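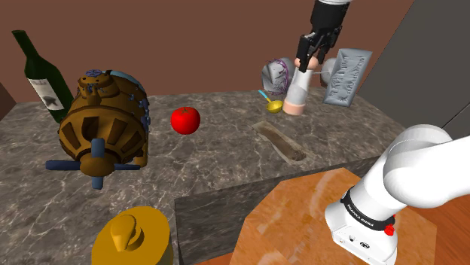

Waltness Counter Set, open day release

Simulated tabletop manipulation episodes shown at the Skinano open day
Release date: 2020-05-30
Maintainers: Oana Radu (scenes, rendering), Costel Bogdan (control, logging)

Summary

Waltness Counter Set contains 384 episodes of a single-arm pick task on a cluttered kitchen counter. All episodes are simulated. They were generated for the Skinano open day, where visitors watched them run on the wall display in the Hundoron room and could start new ones from a keyboard. This release holds the episodes from that day plus the practice runs recorded in March. The two groups are marked in the index and should not be mixed without checking the notes below.

Contents

episodes/ one folder per episode, numbered from 0000
index.csv episode number, group (practice or openday), target object, operator type, outcome
objects/ object list and placement files
render/ camera settings and lighting presets
tools/ loader and replay script

Each episode folder holds color frames, joint positions, gripper width, and the commanded pose of the hand. Depth is included for the openday group only.

Setup

The arm is a Franka Emika model with a two-finger gripper, fixed to a wooden platform next to a gray marble counter. The room geometry is the same in every episode. Object layout is drawn at the start of each episode from the placement files. There are 3 lighting presets.

Objects were picked for awkward shapes. Household items (bottle, drinking glass, spoon, soap dispenser) share the counter with models that have thin parts, holes or spikes. The mix was Oana's choice. An earlier scene with plain boxes gave grasp results too clean to be worth showing.

Task

The controller, Higuchi, receives a target and plans a top-down approach. The hand stops above the target, descends, closes, and lifts. An episode ends on lift, on timeout, or when the operator stops it. Operator type is "script" for practice runs and "visitor" for runs started at the keyboard. Visitors could choose the target and the start time. They could not move the arm directly. 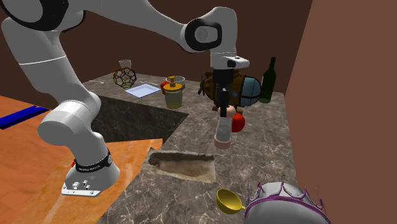
Openday group: fingers closed on a cluster, clear cylinder with pale pink end rims below the hand.

Outcome labels

lifted: target clear of the counter at the end of the episode
lifted_multi: target and at least one other object clear of the counter
dropped: target left the counter and returned to it
missed: fingers closed without contact
stopped: ended by operator

Labels come from simulator contact state. Costel checked 26 episodes by hand against the rendered frames and corrected the lifted_multi rule afterward. The old labels are kept in index.csv under outcome_v0.

Known issues

Objects in contact can interpenetrate when the fingers close on more than one of them. Contact forces in lifted_multi episodes should not be used.

Transparent objects are rendered with a simplified material. Refraction is off.

Replay can differ from the recorded frames in the last part of an episode if the physics step is changed. Use the default in tools/replay.cfg.

Timestamps in the practice group are simulator time. In the openday group they are wall clock, and they include pauses while a visitor was choosing a target.

Parts of the arm hide the target in some views. No visibility flag is provided.

Use

Suitable for viewer testing, outcome classification, and teaching. The set is small and has one room and one arm, so it is a poor basis for claims about general grasping. Nothing in it has been run on hardware.

No visitor data was kept. The keyboard log stores target and start time only.

Download

The archive is 2,534 MB. Unpack it before running the loader, which does not read compressed folders.

Changes

1.1 lifted_multi rule corrected, outcome_v0 column added
1.0 first release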